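Notebook, July, drawer task, continued from the Pelley pages

Started at 8:40 with coffee and good intentions. Abelardo Montecinos had left the overnight training run going, and it finished cleanly, so we have a new policy to try, trained on all 957 demonstrations in place of the 156 we had been limping along with since spring. I want to write down what we changed before I forget, as my notes from last month are a disgrace and Ximena Huenchumán has been very kind about it.

The main change is in how we label the drawer episodes. Before, each one was a single long stretch from "arm at rest" to "drawer closed", and the model had to work out for itself where the reaching stopped and the pushing began. Now we split at contact. Ximena wrote a little script that reads the wrist force and marks the moment the fingers meet the drawer front, and I went through her marks by hand and moved the ones that looked early. It took me most of two afternoons, but I did get to know our data a great deal better (we have far too many top-drawer episodes and not nearly enough of the bottom one).
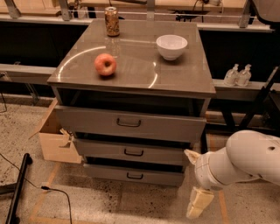
The other thing we settled is the starting condition. Drawers begin slightly open, never wide, and the objects on top stay in the recording from start to finish. I used to clear everything off before a drawer run, and Abelardo talked me out of it. His point was that the model had learned "bare top means drawers", and he was quite right – with a single bowl left out, the old policy would wander up toward the bowl and hover there like a guest who has forgotten why he came into the kitchen.

Results so far, old labels against new, same cabinet and same operator: the old labels gave us 55 percent on the bottom drawer over the full test set. The new ones are clearly ahead on the top and middle, but I don't want to write a number for the bottom one until we've done the whole set. The early trials look good and I have been fooled by early trials before.

Two things still bother me. The approach to the lowest handle is slow, with a lot of small corrections near the floor, and I suspect the pose limits we carried over from the Toteck setup. Also the contact script misses very gentle touches, so I'd like Ximena to try a lower threshold on the Mbeki recordings and see how many false marks we get.

To do: rerun the bottom drawer with the wider limits, ask Abelardo for up to 3,000 more training steps, and copy the split labels over to Tandelby before I go home.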